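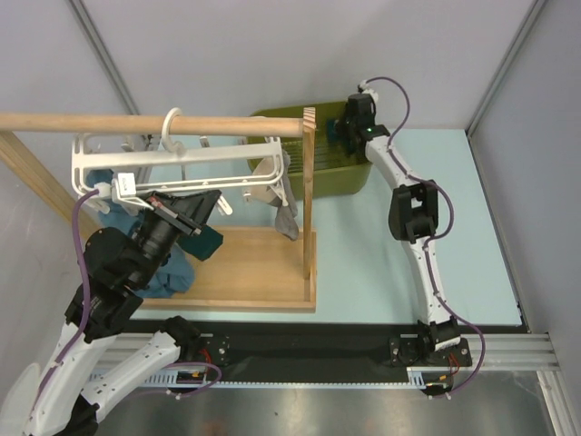
Cuffless blood pressure, again

Another month, another wristband that promises to do away with the arm cuff. The latest to land in our inbox is the Neleo, made by a firm called Okura, and the press release says it will "retire the cuff for good". I have a drawer of press releases that said much the same about other gadgets, and the cuff on my kitchen shelf still gets used every morning.

The idea is simple enough. A light on the underside of the band shines into the skin and measures how the blood pulses past. Software then turns the shape of that pulse into two numbers, the same pair your GP writes down. You don't have to sit still with your sleeve rolled up, and it can take readings while you sleep, when a squeezing cuff tends to wake people.

All very nice. The trouble starts with the word "turns". The band never measures pressure. It measures something else and works out what the pressure probably is, and to do that it has to be set up against an ordinary cuff first. Okura's own leaflet asks you to repeat this every 4 weeks. So the device that retires the cuff needs you to own one, or to borrow one, or to keep going back to the chemist.

Then there is the trial. Okura says 1056 people wore the band, which sounds like plenty until you get to the small print and find that most of them had normal blood pressure and weren't taking tablets for it. If you guess "normal" for a roomful of people with normal blood pressure, you will look rather clever. What I'd like to know is how the band does when the pressure changes: a new dose, a bad night, a winter cold. There are two short paragraphs on that and no table.

I asked Rafail Karamanlidis, who runs the blood pressure clinic at the Barkside practice, whether he would trust one. He said he'd be glad to have night readings he could rely on, and that he wouldn't change anybody's tablets on the strength of this. "Patients bring me graphs now," he said. "I still reach for the cuff."

Wálter Arboleda of Giraldo, the company selling the band over here, was more hopeful, as you would expect. He told me a second study is under way with older patients and people already on treatment, and that results are due in January. I asked if they'd be published whatever they showed. He said that was the intention. I have written that down.

None of this makes the thing useless. Somebody who would never bother with a cuff might wear a band, and a rough trend could be enough to send them to the surgery. But a falsely comforting number can do harm too, and the leaflet's warning about that is on page 2 in very small type.

If you have been lent a Neleo and have kept a diary of cuff readings alongside it, please send us both sets, the dull ones as well. We'll come back to this when the January figures are out.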